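Rules first, robots second

Hauke Mühlbauer has read every page of the Skisbridge handling rules, and he is not impressed. He wrote part of them. "We had 60 pages before anyone had agreed what a finished fold looks like," he says.

His complaint is with the word "folded." The rules use it as if everyone knows what it means. Mühlbauer, who tests two-armed machines at Zalcombe, thinks a red jersey is enough to start an argument. 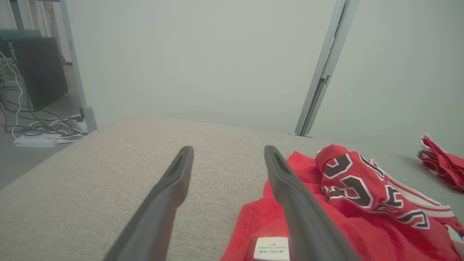
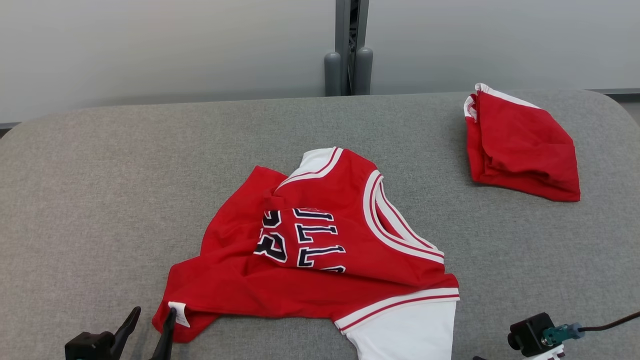

Goel disagrees with him on this, and told me by phone that a loose rule which people follow is worth more than a tight one they skip. Mühlbauer has heard that before. "Fine, but then don't print a pass rate next to it," he says.

The number that bothers him is 1,275. It is the count of passes claimed in a trial log of 3,171 attempts, and he wanted to know who had judged them. The log didn't say. Nor did it say whether a person had stepped in to help, or how the clothes were laid out at the start.

He would like three things written down each time: the starting state, every human touch, and the reason a run was stopped. He would also like the care label checked before a garment goes into a test set - fiber content changes how cloth behaves, and "shirt" tells you very little.

I asked if the new draft, called Odeo, fixes any of this. He shrugged. It has 14 clauses on reporting, and he counts four that a lab could fail.

"The rest say 'should,'" he says. "I've never seen a 'should' stop a bad demo."

He is still going to the January meeting. He has asked for an hour on stopped runs and been given a slot just before lunch.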